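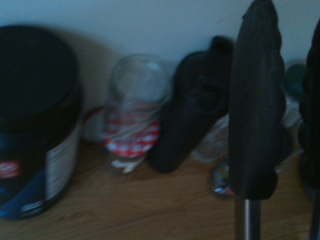 Keeping a Wooden Kitchen Counter in Good Order

This page is issued by the Kukon Household Advice Service for residents whose kitchens are fitted with wooden counters. It covers daily care, the storage of jars and tubs, the placing of books and cloths, and the sorting of utensils. It applies equally to wooden tables used for preparing food.

Residents of the Trnka and Zukness buildings should also read the notes supplied with their kitchens, as the finish on those counters may differ. Where the two sets of advice disagree, follow the notes.

1. Jars and tubs

Dry goods that are used every day may be kept on the counter. Items used once a week or less belong in a cupboard. Large tubs, such as those sold for protein powder, are best placed against the wall and at one end, where they do not have to be lifted over smaller containers.

Wipe the base of each tub and jar before returning it to the counter. Powder that collects under a rim will absorb moisture and may leave a ring. Glass jars with checked or patterned metal lids should be dried by hand after washing, including the inside of the lid, where rust begins.

If a jar is left upside down after washing, stand it on a folded towel until it is fully dry. Labels should show the contents and the date of filling. A strip of plain paper tape is sufficient and can be removed without solvent.

2. The wood itself

Wipe the counter in the direction of the grain with a cloth that has been wrung out well. Joints between boards need particular attention. Crumbs settle there, and water that is allowed to stand in a joint will in time raise the edges of the wood. A soft, dry brush clears a joint better than a cloth does.

Do not use scouring powder, steel wool or bleach. A mild dish soap in warm water is enough for ordinary dirt. For grease, apply the soap solution twice and dry the surface between applications.

Oiled counters should be oiled again when drops of water no longer bead on the surface. In most kitchens this falls due in June and again before winter. Apply a thin coat, leave it for 20 minutes, and remove all that has not been absorbed. Rags used for oiling can catch fire by themselves. Lay them flat outdoors to dry before disposal.

Wood with a strongly rippled figure may look uneven after oiling, as the grain takes up oil at different rates. The effect usually lessens with the second coat. 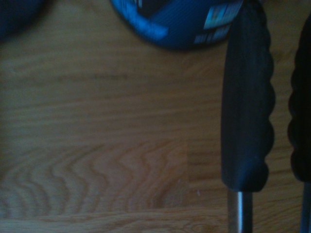

3. Books, cloths and candles

Cookbooks left flat on a counter pick up grease and moisture through the back cover. A cloth napkin laid underneath gives reasonable protection, provided that it is dry and is changed when soiled. Return the book to its shelf once the meal has been prepared.

Candles should stand in a holder with a broad, flat base. A tall taper must not be lit near a wall cupboard, a curtain or a paper item, and it should be moved well away from cloths and books before use. Wax that has fallen on wood should be left to harden and then lifted with a plastic scraper. 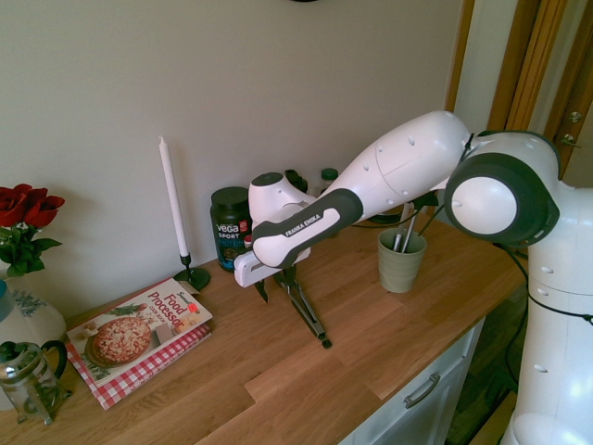
Page last changed: Sunday, March 17, 2024

4. Utensils

A heavy ceramic cup makes a satisfactory holder for ladles, turners and spoons. Choose one that remains upright when a single ladle leans to one side. Utensils should be placed with the handle down and should be completely dry, as water gathers at the bottom of the cup and is seldom noticed.

Empty the cup once a week and wash it. Any utensil that has not been used since the last cleaning may be moved to a drawer.

Scissors, pens and similar articles should have a holder of their own. A mesh holder is suitable because dust falls through it and can be wiped away. Kitchen scissors used on food should not be kept with those used for paper and packaging.

Long utensils may be laid flat on the counter during cooking. Place a saucer under the head of any that has been in sauce or oil. 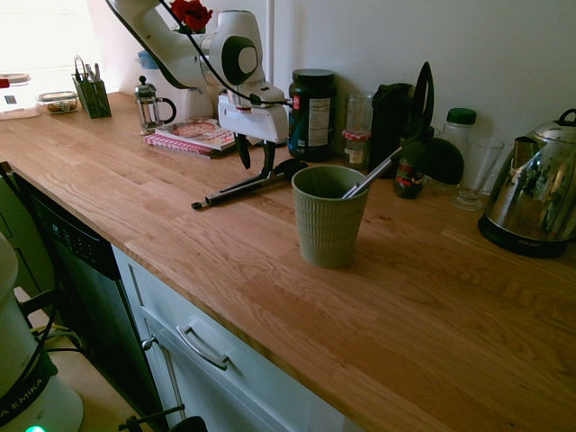

Ribbed green cup with a ladle, and a mesh holder for scissors and pens.

5. Further help

Section 4 was revised by Reynaldo Javier. Printed copies of this page may be requested from the Hasevska office, quoting leaflet 443. Residents who find a split board or a joint that has opened should report it to the same office and should not attempt to fill it themselves.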